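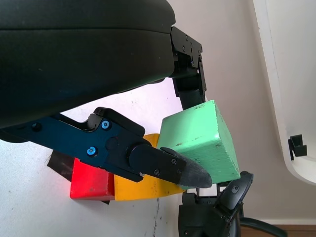

Dark navy-blue gripper finger with bright blue screws; a mint-green foam cube is also visible.

Pretwood eel case

The Pretwood eel case was a criminal prosecution arising from the unlawful export of live glass eels, the young stage of the European eel (Anguilla anguilla), through a cold store in the port town of Pretwood. Two men and one company were charged. Both men pleaded guilty, and the company was convicted after a short trial.

Background

The European eel is listed in Appendix II of the Convention on International Trade in Endangered Species of Wild Fauna and Flora (CITES), which means that cross-border trade in the species requires a permit. Glass eels are caught in estuaries in winter and spring as they arrive from the Atlantic. They are not bred commercially in captivity, so eel farms depend on wild-caught young fish. The high prices paid by some farms have led to a trade in undeclared shipments, often hidden under other seafood.

Koval Seafoods was a wholesaler dealing mainly in chilled shellfish. It rented space at the Nustard cold store, on the north side of Pretwood harbour, and sent goods by air several times a week. Its director was Rostyslav Tymoshchuk. Rosario Marchetti, a former eel fisherman, bought stock for the company along the coast.

Investigation

The inquiry was given the name Operation Zurar. It began when a freight handler reported that boxes declared as chilled clams were leaking more water than usual. An inspection of the consignment found bags of live glass eels beneath a top layer of shellfish. No export permit had been applied for.

The Nustard site was searched on 16 August 2020. The fishing season was over by then and no live eels were found. Officers removed holding tanks, oxygen cylinders, plastic bags and a set of handwritten purchase books. The books covered 34 consignments with a total declared weight of 1,232 kg. Investigators compared them with air waybills and concluded that 278 kg of this was eel.

Tymoshchuk was arrested at the site. Marchetti went to a police station with his solicitor in September and was interviewed there.

Proceedings

Both men were charged with exporting a listed species without a permit and with making false customs declarations. Marchetti pleaded guilty at the first hearing. He accepted buying eels from unlicensed fishermen and paying in cash, but said he had played no part in preparing the export papers. The prosecution accepted this account and dropped the declaration charge against him.

Tymoshchuk at first denied both charges, arguing that the eels had been meant for a domestic restocking scheme and had been loaded by mistake. He changed his plea on the second day of the trial, after the purchase books were admitted in evidence. The case against the company continued and ended in conviction.

Sentence

Tymoshchuk was sentenced to 2 years in prison, suspended, and disqualified from acting as a company director. Marchetti received a community order and lost his fishing licence. The company was fined and a confiscation order was made against its assets. It was later wound up.

The eels found in the intercepted consignment had been released into a river catchment shortly after seizure, on veterinary advice. The court heard that some had died before release, and the number was not recorded.

See also

Glass eel
Wildlife smuggling
Customs declaration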